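The Nyamweya back room, packed: a gallery

22 July 2018
Words by Gwenllian Nicholas

Nyamweya has sold paper, pens and small useful boxes from the same back room in Peltatberg for longer than the lease strictly encouraged. In May we were offered a bigger room in Urkport, with a window that opens and a floor that is level in most directions. All that remained was to put the old room into boxes, carry the boxes down the stairs and take everything out again.

Pictures are by several of us, whoever had clean hands. Captions are by me, so complaints come here too.

1. The door
It has always stuck. On moving day it stuck open, and Uldis Venckus leaned his coat on it as a sign of forgiveness.
Photo: Bimla Srivastava

2. Shelves, before
Envelopes on the left by size, envelopes on the right by a system I inherited and never cracked. The gap in the middle is where the good scissors live, or are said to.
Photo: Bimla Srivastava

3. Shelves, during
Much the same envelopes, now on the floor. I'd like to say it was a method. Bimla had a list and I had a biscuit, and we met somewhere between the two.
Photo: Dalia Sproģis

4. The string drawer
Every shop has one. Ours held string, bits of string, a key to something we don't own, and a hole punch that does one hole. The hole punch is coming with us. So is the key, in case the something turns up.
Photo: Dalia Sproģis

5. Flat-packed cartons, still flat
We ordered 300 of them, on the grounds that the price dropped at 300. They arrived in a lean bundle that looked very modest until the tape was cut. For most of the morning the cartons had more of the room than we did.
Photo: Kęstutis Stankevičius

6. Cartons, assembled
Kęstutis folds a carton in the time it takes me to find which way is up. He did the first row while I was reading the instructions printed on the flap, which say FOLD.
Photo: Bimla Srivastava

7. Labels, first draft
"Misc." "Misc. 2." "Pens + misc." Bimla took the marker away from me shortly after this was taken.
Photo: Dalia Sproģis

8. Labels, second draft
Much better. Each one says what is in the carton, which shelf it came off and which wall it's going to. There is even a small arrow for up. I asked if there was an arrow for misc. and was given the kettle to wrap.
Photo: Dalia Sproģis

9. The kettle, wrapped
In two sheets of our second-best tissue. Unwrapped again for tea at eleven, rewrapped at half past, unwrapped at one. By the end it had its own creases, like a good jacket.
Photo: Uldis Venckus

10. Sample books
These are the paper samples, the swatches people come in and stroke before buying a packet of plain white. They weigh about as much as you'd expect of books made of nothing but covers - Uldis carried the first stack down and came back up with views on digital catalogues.
Photo: Bimla Srivastava

11. What was behind the filing cabinet
An order form, a birthday card to a person none of us has met, and a very complete history of dust. The card has been kept. It's quite a nice card.
Photo: Uldis Venckus

12. The window sill
Ink bottles in a row, catching what light there was. The one at the end has been "nearly finished" since I started here, and has now been packed upright, in a carton to itself, with more padding than the till.
Photo: Kęstutis Stankevičius

13. The ladder
Property of the landlord, who wants it back, though he'd forgotten it was his until we asked. We've been up and down it for years, mostly to look at the top shelf, decide it could wait, and come down again.
Photo: Bimla Srivastava

14. The top shelf
It could not wait any longer. Old stock of the Lindia writing set, which I'd have sworn we sold out of, and a box of 500 place cards ordered for a wedding that went ahead without them. If you are getting married and don't mind a silver edge, do get in touch.
Photo: Dalia Sproģis

15. Packing table, white side up
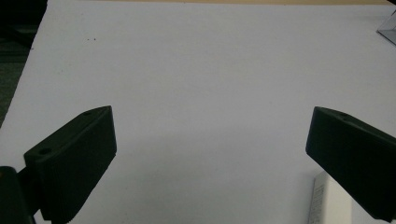

Photo: Dalia Sproģis / Nyamweya. Please ask before reusing.

I've always thought a white surface makes any job look more organised than it is. There's a white box at the near side with some very small print on it, and a bit of clear plastic over in the far corner. Past the white there's just a strip of the wood, for anyone who wondered what it was like underneath. I still think of this as the tidiest spot in the building, and I intend to go on thinking so.

16. The tape
There were several rolls of tape in the room at any given moment and none of them was ever the one you could find the end of. Kęstutis folds the end under when he's done. The rest of us have now been spoken to about folding the end under.
Photo: Bimla Srivastava

17. Lunch
Cheese rolls on an upturned carton, label side down, so naturally it was the one we then needed to read. It said "Notebooks, ruled, east wall." It also now says a little something about pickle.
Photo: Kęstutis Stankevičius

18. The stairs, going down
The landing has a turn in it that was designed by someone who had never owned anything square. The long shelf went round on its end, then on its side, then back up to have a think. It finally went down with its brackets off and Uldis underneath, giving directions to his own feet.
Photo: Gwenllian Nicholas

The van
We hired the size the website suggested and filled it twice. On the second trip the coat from picture one turned up under the notebooks, so that's where that had got to.
Photo: Bimla Srivastava

The room, afterwards
You could see where every shelf had been from the colour of the wall behind it. Bimla swept. I stood by the window being moved, in both senses, until I was handed the dustpan.
Photo: Dalia Sproģis

Urkport, first evening
Cartons along three walls, people sitting on the ones marked "paper" and being careful of the ones marked "ink". The window does open. It doesn't altogether close, but we were warned about that and have decided to call it ventilation.
Photo: Uldis Venckus

Urkport, a week on
Shelves up, envelopes in size order on both sides. I had nothing to do with it. The good scissors have their own hook now, with a label under it that reads "good scissors", and at the time of writing there is nothing on the hook.
Photo: Bimla Srivastava

Still to be unpacked: the sample books, one carton that got past Bimla and is marked "Misc. 2", and the Lindia sets, which we're selling at a silly price until the shelf is clear. Spare cartons are free to anyone who can carry them. Please take more than one.

Thank you to Kęstutis, Bimla, Dalia and Uldis for the lifting, and to the café downstairs in Peltatberg for pretending the noise was upstairs' business. If you have ordered from us lately and your parcel smelled slightly of pickle, write to me and I'll send another.

Back to all galleries
Visiting the new shop
Place cards, silver edge (plenty left)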